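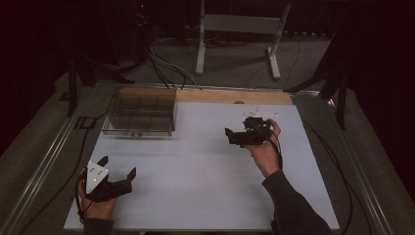

Keeping the Grippers Honest

The pair of hand-held grippers at Nuvura's bench in Ibarra gets more attention than anything else in the room. Bożena Ziółkowski goes over them every morning before recording starts, and again at two in the afternoon.

She begins with the fingers. Each gripper is opened as far as it will go and closed on a steel gauge, and the reading goes into a paper log. The log is at entry 3924. If the jaws close off center she loosens 2 screws at the base of the fingers, shifts them and tries again.

Next come the marker plates. "A fingerprint on one dot and the tracking starts to wander," Ziółkowski says. She wipes them with a dry cloth. Solvent took the print off a whole batch in October.

Cables are the usual repair. They bend at the wrist all day, and the strain relief gives out after almost 500 hours. The last one went at 491. Ziółkowski solders the replacements herself and keeps spares in a drawer marked Pasico, after the supplier.

The table gets its turn last. The white board has to sit flat, and the compartment tray goes back to the same corner each time. A short test run follows, one hand at a time, then both. Statuvier, the customer for the sorting cell, receives the log with each delivery.

A new finger design is due next. The gauge will have to be remade to fit it.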